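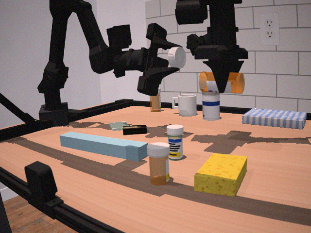

The white cap and the orange bottle, up over the table.

I've been painting in alkyds for years and have gone through a shameful number of easels, so please take it as read that I'm fussy. The Tukano tabletop easel has been in my studio since November and I like it so much that I've stopped setting up the big one.

It's a box easel in beech, the sort with a drawer underneath and a mast that folds down flat. I paint small, mostly on gessoed board, and what I want from an easel is that it holds still while I scrub at something. The Tukano does! The bottom ledge has a cork strip glued along it and the top clamp closes with a brass thumbscrew you can work with greasy fingers. I leaned on a panel with a stiff hog bristle, harder than I'd ever need to, and the whole thing stayed put.

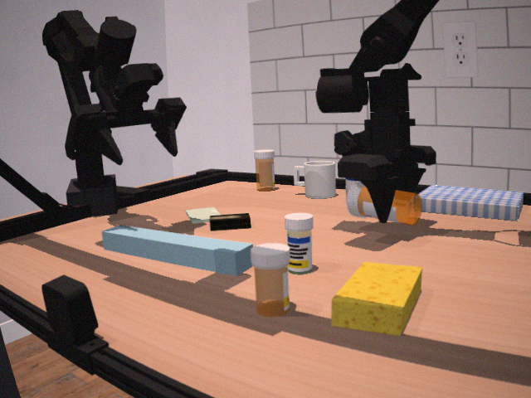 The angle adjustment is the best part. There are 7 notches, and the steepest is just past upright, so the panel tips slightly toward you. If you've ever fought glare on a dark glaze you'll know why I was grinning. My old Dunholm had four positions and I only ever used one of them, mainly out of fear for my thumbs.

Maximum panel height is 406 mm, and they mean it. I tried to cheat in something taller and the clamp wouldn't have a bar of it. For my work that's plenty, but if you move between little studies and anything near full size, you'll want a second easel.

The drawer is good, with a couple of niggles. It has 3 compartments lined with grey-painted tin, so spilled medium wipes straight out. The long one takes my brushes with room to spare, except for the rigger, which goes in on the diagonal. It has no stop at the back, though, and mine came right out into my lap the first morning, tubes and all. I've since put a dab of beeswax on the runners and a little brass pin at the end — fixed.
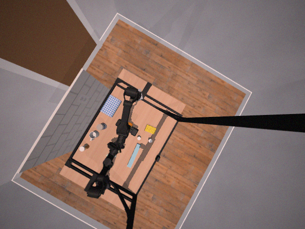 Colour of the timber is a pale honey and it came with only a light oil finish. I gave it another coat before it saw any paint. Cadmium red will stain bare beech forever, as my poor stool can testify.

I did compare it with the Ikeck, which costs a bit less and folds smaller. It's a lovely thing to carry and if I were out sketching at the coast every weekend I'd probably choose it. The mast has a wobble at full height, though, and I could feel it in every fine line. The Tukano is heavier, nearly 6 kilos with the drawer full, and that weight is doing a lot of good work.

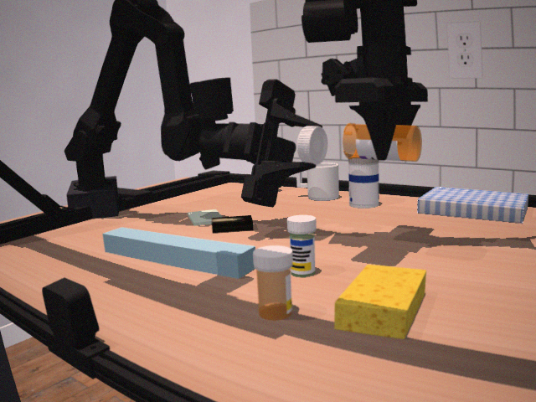 A word on the palette that comes with it. It's thin ply, varnished a sort of orange, and I can't judge a flesh tone on it to save my life. I swapped in a grey glass one from Gashi that happens to sit neatly on top of the open drawer. Plenty of people like a warm palette, so try it first.

Assembly was two wing nuts and a cup of tea. The felt feet did shed a bit on my good table, so I swapped those too, for rubber ones from the hardware shop.

Would I buy it again? Yes, in a heartbeat, and I'm already eyeing off the matching brush stand.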